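Caught Gheorghița Oprea between loads, which is the only way you catch her. She runs the wash and fold side of Bloxham, a neighbourhood laundry that does tea towels for cafes, sheets for two motels and whatever regular people drop in a bag at the door.

72 bags last week. "A slow one," she says. Didn't look slow.

She started in July, years back, doing ironing for a mate of her mum's. Hated it. "I still hate ironing. Put that in." Her own shirts go on a hanger in the bathroom and thats it.

What do people get wrong at home? Too much powder, she says, every time. "You open the lid and it's like a bubble bath. Half of that. Then half again." Fabric softener on towels is her other one — she gets quite heated. "You've paid good money for a towel and now it won't dry you."
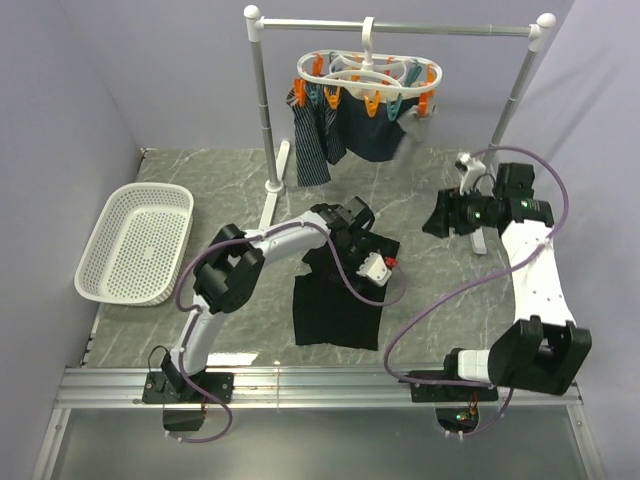
*Two arms on a rail, with laundry laid out on the grey marble-pattern floor.*

Colour runs are mostly saveable if you haven't put the thing through the dryer. Wine is fine. Turmeric isn't. Hang it in the sun and hope.

Bautista Toledo does the books and the delivery van, and wandered in halfway through looking for his keys. His view is that the business is really about socks. "We lose a motel sheet, they ring us, we sort it out. Lose one sock and they never come back." He'd like to charge more. She wouldn't.

Prices havent moved much. A bag is still $2 a kilo over the minimum, and the old Tedar dryer cost them $800 to fix in autumn, so something has to give. She's looked at a second shop over in Skavari. The rent put her off.

And holidays? "What holidays." Then — she did get to the coast for a bit, stayed somewhere with awful sheets. "Grey. Stiff as a board. I nearly stripped the bed and took them home with me."

The buzzer went and she was off to fold.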